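Dridside Home Medication Safety Project
Progress report to the Ghorbani Fund
Report date: 1 May 2026

1. Scope of this report

This report covers the second funding period of the Dridside project, which is delivered by Honon under the grant agreement with the Fund. It describes enrollment, home review activity, disposal of expired medicines, data handling and spending. The baseline survey was covered in the previous report and is not repeated except where a figure has changed.

2. Enrollment

Invitation letters went to 2759 households with at least one resident aged 65 or over who takes four or more regular medicines. The mailing list was drawn from the two participating pharmacies and checked for duplicates before printing. By the close of the period, 1936 households had returned a signed consent form. Forms that arrived unsigned were sent back once with a prepaid envelope and then closed.

Response was lower in the apartment blocks north of the river than in the rest of the service area. Part of the gap is an address problem: the pharmacy records often omit the unit number, and letters were returned undelivered. Honon has asked both pharmacies to confirm unit numbers at pickup. The change was in place at one pharmacy by the end of the period and is pending at the other.

3. Home reviews

A home review consists of a visit by a trained reviewer, a written list of every medicine found in the home, a comparison of that list with the pharmacy record, and a follow-up call. Reviews were completed in 489 households. The visit itself is scheduled for one hour. Visits to homes with two people taking medicines regularly ran over, and these are now booked as double slots.

The most common finding was duplicate supply, usually the same medicine under a brand name and a generic name. The second was storage in more than one room, with the kitchen and the bathroom the usual pair. Reviewers do not change doses or advise on stopping a medicine. Any discrepancy goes to the pharmacist on a referral form, and the pharmacist contacts the prescriber if needed.

Storage advice was revised during the period. The first version of the handout recommended a lidded box on a high shelf. Feedback from the follow-up calls showed that residents with limited shoulder movement had stopped using it. The current version recommends a single open container with handles, kept in a dry place away from the stove and sink, with daily items on one side. Homes visited regularly by young children still receive the advice on locked storage.

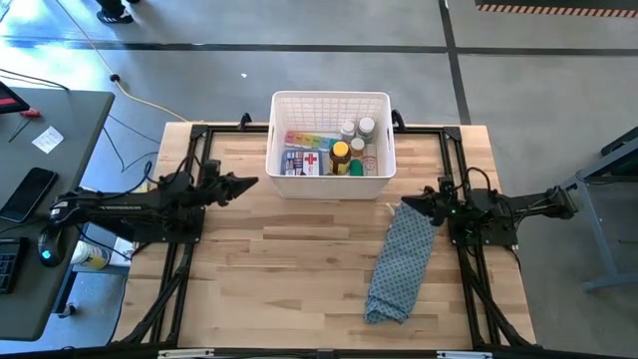
Figure 1. Bottles, weekly pill organizer and first aid kit kept together in one basket.

The handout now also has a blank line for the date of the next expiration check. Reviewers fill it in before leaving. Large-print copies are in stock; the translated versions are with the printer and have not been proofread.

4. Disposal of expired medicines

Expired and unwanted items are returned through the drop-off points at the participating pharmacies. Residents who cannot travel may request a collection envelope, except for liquids, inhalers and sharps, which need separate arrangements. Seven drop-off points are operating. The collection contractor, Grerkex, missed one scheduled pickup in the first month and made it up the following week — no containers were over the fill line at the time.

5. Data handling

Review records are entered on the day of the visit and held under a household code. Names and addresses are stored separately. An internal check found several records in which the strength of a medicine had been typed into the quantity field. The affected records were corrected against the paper lists, and the entry form now rejects units in that field.

6. Spending

Spending is within the approved budget. Printing is over its line because of the handout revision, and travel is under. Honon requests approval to move the unspent travel amount to printing. No change to the total is requested.

7. Next period

Work planned for the next period:
Complete the unit number correction at the second pharmacy and mail again to returned addresses.
Proofread and issue the translated handouts.
Begin repeat visits to the first group of reviewed households.
Agree a written procedure with Grerkex for missed pickups.

The repeat visits will use the same checklist as the first visits, so that the two sets of lists can be compared line by line. The Fund's comments on the checklist are requested before the end of May.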